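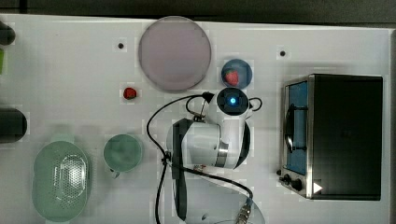 How to Sort, Clean and Store a Play Kitchen

If you have a child between the ages of two and six, there is a good chance that you also have a play kitchen, or at least the contents of one, spread through every room of the house. We had little strawberries in the couch, plates in the bathtub and a colander that lived in the car for most of a summer. I love play food, I really do, but it has a way of multiplying, and a couple of times a year it needs a proper going-over. This is the way we do it at our house. It takes an afternoon if you let the kids help and quite a bit less if you don't, though I'd still let them help!

What you will need

A cleared table, the bigger the better
A dishpan or a clean sink
Mild dish soap and a soft sponge
An old toothbrush
Two bath towels
3 or 4 open bins, shallow enough for a child to see into
A small screwdriver, if anything takes batteries

Step 1: Get everything out

Empty the whole kitchen onto the table. All of it, including the drawer under the pretend sink and whatever is at the bottom of the toy box. I used to do this on the rug, and I don't recommend it, partly for your knees and partly for the small food, which rolls. A pale tabletop is nice for this job if you have one. Red fruit shows up on it beautifully, and so do the crumbs.

Spread things out so that they aren't on top of each other. Put the large plates down first, then the small dishes, then cups and strainers, and leave the appliances standing off to one side where they won't get knocked over. Then go around the house one more time and look under the beds. I have never once done this without coming back with something.

Step 2: Sort by what you do with it

My first try at sorting was by color, which looked lovely for one morning. Children don't play by color. They play by job, so now we make piles for eating from (plates, dishes, cups), for cooking with (pots, colanders, spoons), and for food. Appliances are their own group and don't go in a bin at all.

While you're sorting, pull out anything with a crack or a sharp edge. Look closely at the very small pieces too, and if there is a baby or a toddler in the house, put those away up high for another year. Anything that will fit all the way inside a toilet paper tube is too small for a little one to have.

Step 3: Wash what can be washed

Fill the dishpan with warm water and a squirt of soap. Plastic plates, cups and solid plastic fruit can all go in for a soak — ten minutes is plenty. The toothbrush is for colander holes, cup handles and the little dimples on a strawberry, where I have found things I'd prefer not to describe.

Wooden pieces should only be wiped with a damp cloth and dried right away, and felt food can be dabbed clean and laid flat. Anything hollow with a seam should be kept out of the water too, or you'll be shaking drips out of it for a week.

Step 4: Wipe down the appliances

A play toaster oven or microwave never goes in the dishpan. Take the batteries out if it has them, then wipe the outside, the door and the inside with a barely damp cloth. Go around the knobs with the toothbrush, dry this time. Open the door and check the back corners, too. Ours is apparently where raisins go.

Leave the door open until the inside has dried completely.

Step 5: Dry, then put away

Lay everything on the bath towels and turn it over once. I leave ours overnight, with the cups on their sides.

When it's dry, fill the bins and set them on a low shelf. Our everyday bin came from Chisholm, a little housewares shop near us that has since closed, and any shallow one will do. Don't fill them past the halfway mark. If there's more food than will fit, box up the extra and trade it in after a month or so — a forgotten strawberry is as good as a new one.

Keep one dish out on the counter with a piece of fruit already on it. Mine go straight to it every time, and lunch is usually served to me within the minute.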